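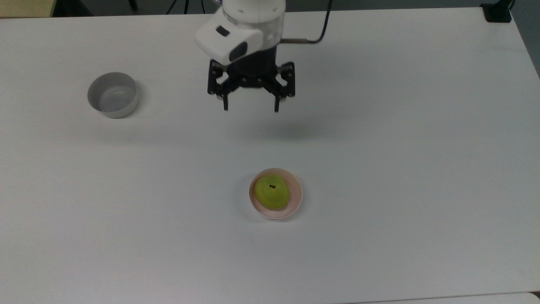 Two bowls on a white tabletop.

Grulteo tour moves to two-stage format for 13-stop summer run

The Grulteo touring festival will travel with two full-size stages this summer in place of its single main stage, according to a production notice sent to venues and ticket holders on Wednesday. The run opens in June and covers 13 stops, all of them outdoor sites. Rotmont Touring, which owns and operates the festival, is keeping the same truck fleet, the same gate times and the same curfew at every site.

Under the old format, each band loaded off the main stage while the next one waited behind a curtain, and changeovers were scheduled into the day as dead time. The new plan puts the stages side by side on a shared deck line, named Left and Right in the notice, with one mix position between them. When a set ends on Left, the next set starts on Right. The crew then has the length of that set to strike, reset and line check on Left.

Set times will be published as a single list, with an L or an R next to each band. No two sets overlap. Rotmont said the order will change from stop to stop, as it has in past years, and that the list for each site will be posted at the gate when doors open and sent to phones at the same time. The closing act is always on Right, where the roof has the higher load rating and can take the heavier lighting rig.

Sound system

The audio contract has gone to Lanz, a rental company that has handled monitors for the festival before but not the main system. Lanz will supply matched main hangs for both stages, ground-stacked subwoofers and one set of delay towers shared between them. The towers will be fed from whichever stage is live, with delay times stored as separate presets and switched by the system engineer at the start of each set.

The main technical problem with side-by-side stages is spill. A line check on the dark stage can be heard by the crowd at the live one, and an open vocal mic on the dark stage will pick up the live system and feed it back into the mix if the channel is left up. The production notice sets three rules to deal with this. Line checks are done on headphones and in-ear monitors only. Floor wedges on the dark stage stay muted until the live set is over. Drum checks are limited to single hits during songs, with no playing between songs.

Bands that use wedges have been told to send a monitor mix file ahead of time so that a starting point can be loaded. Those who can't send a file will get a short wedge check in the gap before their first song. Rotmont puts this gap at the length of an announcement and says it should not be counted on for anything beyond levels.

The subwoofers will run as one array across the front of both stages. Lanz's drawings show the cabinets in an even line with electronic delay used to steer coverage toward the live side. The company chose the layout after tests at its own yard, where a separate sub array for each stage left a weak area in front of the mix position. A single line also means fewer cabinets on the trucks.

Power and cable

Power distribution has been redrawn. Each stage has its own generator feed, with a third unit on standby that can be switched to either side. Audio and lighting remain on separate feeds, as before. Video, which used to share a feed with lighting, now runs from the audio side through its own transformer after noise problems on last year's run.

Signal between the stages and the mix position runs on fiber in a redundant ring. The crossing is 300 feet of armored cable in each direction, laid in covered ramps through the crowd area and rated for vehicle traffic. The two paths do not share a ramp at any point. If one is cut, the consoles switch to the other without an audible break, and a warning shows at both ends. Copper multicore will still be carried as a backup for the closing act's vocal channels.

Consoles are one model throughout, with a pair at the front position and one at each monitor position. Visiting engineers can bring their own desks for the Right stage only. The Left stage mix riser does not have the floor space for a guest console, and the notice asks engineers with a Left slot to convert their show files ahead of the first date. Lanz will offer file conversion and an offline editing station in the production office from the morning of each show.

Load-in schedule

Rotmont has built the day around a fixed sequence. Steel goes up overnight. Roof, motors and lighting follow on Right, then on Left. Audio hangs go in once both roofs are at trim. System tuning is the last item before the gates, and the notice asks local authorities at sites with morning noise limits to confirm in writing the earliest time at which pink noise can be used.

Two sites on the route have ground that can't take the full width of the combined deck. At those stops the stages will be set at an angle to each other, with the mix position moved forward. Spill is expected to be worse in that layout. The headphone rule for line checks applies there without exceptions, and percussion will be checked before gates only.

The wind plan is the same for both roofs. Readings are taken at the top of each tower and logged in the production office. At the first action level, video walls come down to deck height. At the second, the main hangs are lowered, the stages are cleared and the crowd is moved back to a marked line. If one roof reaches an action level, both are treated as having reached it.

Site layout and capacity

The wider deck changes the shape of the audience area, and capacity at several sites has been recalculated. Most are unchanged. Where the number dropped, Rotmont is holding back unsold tickets and will not cancel any already issued. The viewing platform for wheelchair users moves to a central position behind the mix riser, with sight lines to both stages and a step-free path from the accessible gate. Previously it stood to the right of the main stage, and patrons had to move to another platform for acts elsewhere on the site.

A barrier runs down the center of the front area to keep the two crowds from pushing into each other at changeovers. It ends short of the mix position, where people can cross freely. Security crews will be posted at the gap, and water points have been added on each side of it.

The small acoustic stage, Cloltari, stays on the route. It remains at the far end of the site under a tent roof, with a capacity of 300 and its own small sound system on battery power. Cloltari sets will now be timed to start with sets on Left, so the system there can be pointed away from the livelier side during quieter material. Sign-up for the open slots at Cloltari is handled locally at each stop, and the deadline is printed on the stop's information page.

Recording

Both stages will be recorded in multitrack at every date. Bands receive their own tracks on request after the show, at no cost, in the console's native sample rate. No mixes will be supplied. Rotmont does not plan to stream any of the stops, though the fiber ring has spare capacity set aside for a broadcast truck should a venue ask for one.

Tickets

Tickets already bought for any of the stops remain valid. Each ticket covers all stages. Parking passes are tied to a site and can't be moved to another date. Remaining tickets for the June shows are on sale now through the festival box office, and later dates will be released in route order. Doors, age limits and bag rules vary by site and are listed with each stop.

The full technical rider, including stage plots, patch sheets and the rigging plan for both roofs, is available to booked acts through the production office. A revised version will follow once the angled layout has been signed off for the two narrower sites.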